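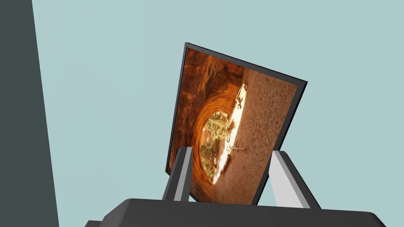

How did the Hernura group pick who got to show? You put one piece on the floor of Grethe Bech's garage on a Monday night, and everybody walked past it with a dried bean in their hand. Enough beans in your bowl and you were in.

I got 2 beans. One was mine.

My piece was a big gray thing called Hedlow in June, and I'd worked on it for so long I couldn't tell anymore if it was a river or a road. Grethe stood over it with her coat on (she never took that coat off) and said, "It's a road, right?" So I said sure, road!

We'd split from the Bustton Society that spring because they wouldn't hang anything without a horse in it, or that's how we told it. There were 117 of them and they had the good hall with the skylights. We had the garage, a space heater, and $320 from selling Jafarzadeh's etching press, which he cried about and then wanted back.

Anyway, I was out, and I was carrying my road to the car when Jafarzadeh came running down the driveway in his socks. He'd been holding his bean the whole time, he said, he'd just been talking and forgot to drop it, and did I want it?

I told him three wasn't enough either. He gave it to me anyway, all warm from his hand, and then he asked if I could drive him home.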